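Kettunen Harkutari Table Soap, Natural

Home > Surface Care > Wood > Soap Finish

Item: Harkutari Table Soap
Maker: Kettunen
Form: Flakes, resealable pouch
Net weight: 1,000 g
Color: Natural (no pigment)
Scent: None added
Use: Indoor, untreated or previously soaped wood
Stocked at: Clivolcombe, Brorkovside

Overview

Harkutari Table Soap is a flaked vegetable soap for finishing and maintaining pale interior wood. Dissolved in hot water and wiped on in several thin coats, it leaves a matte surface that stays close to the color of the bare wood. It does not form a film. There is nothing to peel, and a worn area can be treated again without stripping the rest of the top.

The soap is meant for tables, benches, shelves and stair treads in ash, birch, beech, maple, pine and similar light species. It can be used on oak, but oak reacts with iron, so mix it in a plastic or glass container and keep steel wool away from the work. It is not recommended for walnut or other dark woods, where repeated coats leave a gray cast.

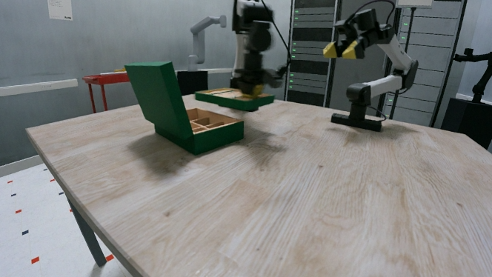

Siiri Nieminen wrote in to ask whether the soap can go over an old oil finish, having tried it on one end of a dining table and found that it beaded up and dried in patches. She added that the underside of the same table, which had never been oiled, took the soap evenly on the first coat.

Both results are normal. Oil, wax, lacquer and water-based varnish all block the pores to some degree, and soap needs open pores. A fully worn oil finish may accept soap after sanding. Lacquer and varnish must be removed completely. To check a surface, place a drop of plain water on it. If the drop spreads and darkens the wood, the surface is ready. If it stands, there is still finish in the wood.

Mixing

Two strengths are used. Weigh the flakes; do not measure by volume, as the flakes settle in the pouch during shipping.

First treatment: 10 parts hot water to one part flakes, by weight. Stir until the flakes have dissolved and leave to stand overnight. The mixture thickens to a soft gel.

Maintenance: thin the gel with warm water until it pours like milk.

Use soft or filtered water where possible. Hard water reacts with the soap and leaves a dull scum, most visible on wide flat surfaces. The mixed gel keeps for some six weeks in a closed container at room temperature. Discard it if it separates or smells sour. Dry flakes have no practical shelf limit if the pouch is kept shut.

Application

Sand the bare wood with the grain and vacuum off the dust. Wipe the whole surface with a damp cloth to raise the grain, let it dry, and knock it back lightly with worn fine paper. Skipping this step gives a rough first coat.

Apply the gel with a lint-free cloth, working along the grain. Cover the full length of the piece in each pass so that no lap marks dry in the middle. Leave for a few minutes, then wipe off everything that has not soaked in.

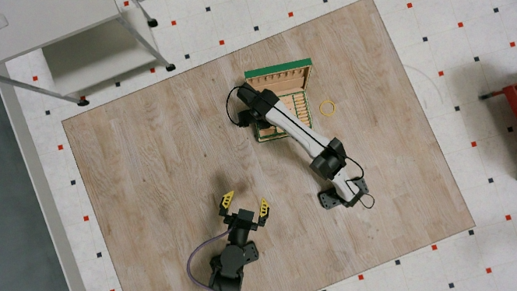 Let the wood dry overnight before the next coat. Treat both faces of a loose or thin panel, or it may cup as the wet side expands. End grain takes more soap than face grain and usually needs an extra pass. On most species the surface begins to feel closed after the fourth coat; softwoods may need eight before they resist a water spill long enough to be wiped up.

Between coats, rub down any raised fibers by hand with a dry white pad. Colored pads can shed dye into wet wood. 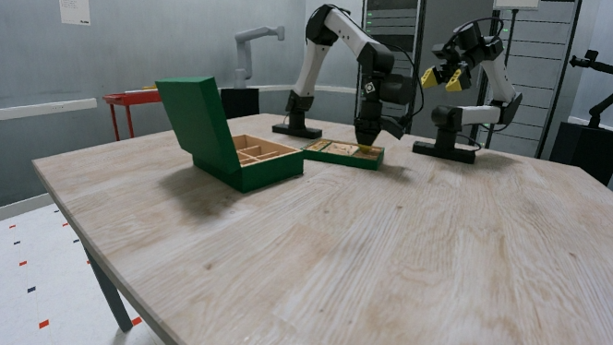 A soaped top resists dirt moderately well and liquids only briefly. Coffee, red wine and tomato will mark it if left, as will hot grease. The benefit is in repair: most household marks are shallow and come up with the maintenance mix and a soft brush, followed by clean water. Marks tend to gather where people sit and rest their arms, so it pays to wash the whole top and not only the spot. The faint brownish smudges and darker spots on the pale table under the green box, heaviest toward the near side, are the kind of general soiling to judge by eye before deciding between a wash and light sanding. Knots and mineral flecks will not wash out and should be left alone — scrubbing them only wears a hollow in the softer wood next to them.

Maintenance schedule

Dining tables: every month in the first half year, then as needed.
Desks and side tables: when the surface starts to feel dry or rough.
Shelves: once a year.
Stair treads: after each thorough cleaning.

Wash, rinse the cloth often, and finish with a wipe of the maintenance mix left on the surface. Do not use dish detergent, which strips the soap out of the wood, or any spray polish containing silicone.
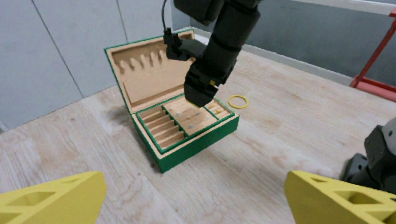

Objects may be set back on the surface once it is dry to the touch, but leave rubber feet, vinyl mats and wet pottery off it until the day after. Trapped moisture under an impermeable base leaves a ring — usually pale, and usually removable with one more coat.

Limits of use

Not for outdoor furniture, bathroom counters or cutting boards. Not for veneer that has been sanded through or has loose edges, as water in the mix can lift it. Wet soap is slippery; keep people off treated stairs until dry. The mixture is alkaline. Wear gloves and rinse with plenty of water if it reaches the eyes.

Related items

Harkutari Table Soap, White (pigmented, for yellowing pine)
Kettunen white hand pads
Kettunen lint-free cloths

Technical questions: Milagros Aguirre, surface care desk, Clivolcombe
Trade orders: Settimio Longo, Brorkovside

The Brorkovside counter is closed for stock count in July. Orders placed then ship from Clivolcombe.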